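Chasing a timing offset in the garment demos

Most of May went into one bug. The symptom was a policy that closed the gripper slightly early on fabric. On rigid objects it did fine. On clothes it pinched air just above the cloth, lifted nothing, and carried on with the rest of the trajectory as if it had a full grip.

The first suspect was the policy itself, so I retrained it twice, which was a waste of compute. The second suspect was the controller. I replayed recorded trajectories through it open loop, and the tracking error stayed small. That left the data.

How the pipeline is put together

Demonstrations come in as video from the hand-held gripper plus an inertial log. Skenosetti, my ingest tool, unpacks both, runs visual-inertial SLAM for the tool pose, and estimates finger width from the images. Wulter then resamples everything onto a common clock and writes the training shards. Stevix is the runtime on the arm side. It reads the same shard format for replay, so a bad timestamp shows up there as a bad motion.

Width and pose go through separate paths in Skenosetti. They only meet again in Wulter, and Wulter trusted whatever timestamps it was given.

What was wrong

The width estimator had a smoothing filter in it, a causal one, left over from when I wanted it to run live. A causal filter has delay. I had known that at some point and compensated for it with a constant in the config. Later I changed the filter window and left the constant alone. The compensation was now larger than the delay, so every width sample landed ahead of its pose sample by 37 ms.

For a rigid cup this hardly matters. The fingers are already at grasp height when they begin to close, and the object has some extent along the approach direction. A flat garment has almost none. The fingers have to be down on the cloth before they close, and an early close means no cloth between them.

The fix

Offline there is no reason to use a causal filter at all. I replaced it with a zero-phase version, run forward and backward over the whole episode, and deleted the constant. Wulter now also refuses a shard if the cross-correlation between finger speed in the images and the derivative of the width signal peaks anywhere other than zero lag, within 10 ms. The check runs per episode and writes the lag into the metadata.

Of 713 garment episodes, 643 passed after reprocessing. The rest went into a separate folder. A few of those have too little finger motion to give a clean peak, and the check should probably report "unknown" for them instead of "fail." I have an issue open for that.

Remaining problems, in the order I plan to take them

1. Replay in Stevix interpolates width linearly between samples. During a fast close this rounds off the corner. A monotone cubic would be better, and the interface already allows it.

2. Contact labels. I want a per-frame flag for "fingers on cloth," and the current heuristic uses height above a fitted plane. Beds are not planes. The mattress gives, the blanket has its own thickness, and a fleece top adds folds on top of both. I am testing a version that looks at the image patch between the fingertips instead.
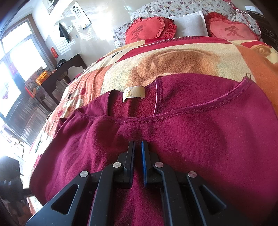

3. Segmentation on patterned backgrounds. A plain maroon top separates well by color until the blanket under it has red and orange in it too. Printed figures and lettering produce edges that the mask head likes to follow. The collar is the worst place, with the lining, the care label and the ribbing all close together, and the mask tends to cut the neck opening out as background. For folding I need the opening to stay part of the garment. I have started labeling outer fabric and inner lining as two classes and merging them afterward.

4. SLAM against bright windows. Auto exposure pulls down when the window is in view and the cloth loses texture, so feature tracks on the garment drop out. Tracks on the rest of the room usually hold the pose. I would like to weight them by local contrast, but that code is a port of Trình, a tracker I wrote for a different camera, and it keeps its weights in a place I would have to untangle first.

5. Config constants. Any number that depends on another number should be computed from it. I grepped for the remaining ones on Tuesday and the list is longer than I wanted. The exposure delay is next — it is hardcoded in two files, with different values.

The updated Wulter check is on the main branch. Old shards need to be regenerated from raw, as the lag cannot be removed cleanly once the width signal has been resampled.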